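Bring back the long check-out

Hotels used to let you stay until noon. Over the past ten years the hour has crept forward, first to eleven, then to half past ten, and at the place I used in Drilley last June it was nine thirty. I paid for a night and got a bit more than half a day, most of it asleep.

The usual defence is that rooms need cleaning. They always did. What has changed is the number of people paid to clean them. The Bautista group, which runs the hotel in Drilley and another at Janby, has 466 rooms between the two and now sells late check-out as an extra. If the rooms could not be turned round in time, there would be no late check-out to sell. 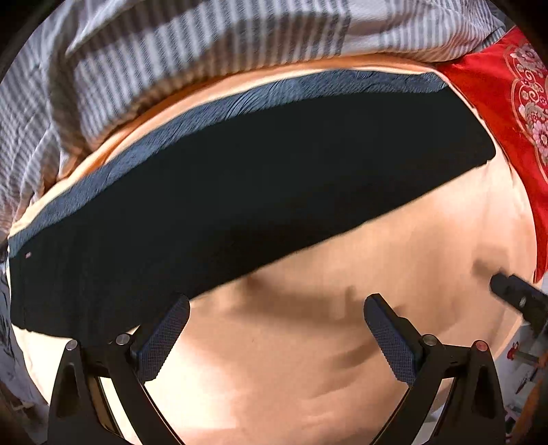
I would mind less if the price had come down along with the hours. It has not. Guests are also asked to arrive later, often at four, so the gap in the middle of the day keeps growing. Families with small children feel this most. They end up sitting in the lobby with their bags, or walking about a town they have already seen.

Small guest houses are often better. The one I use in Skadurum asks you to be out by twelve and does not make a fuss if it is ten past. It charges less too -- and breakfast is served until ten.

I do not want a law about it. I would like booking sites to print the number of hours next to the price, in the same size of type. People could then see what they were buying, and hotels that still give a full morning would get some credit for it.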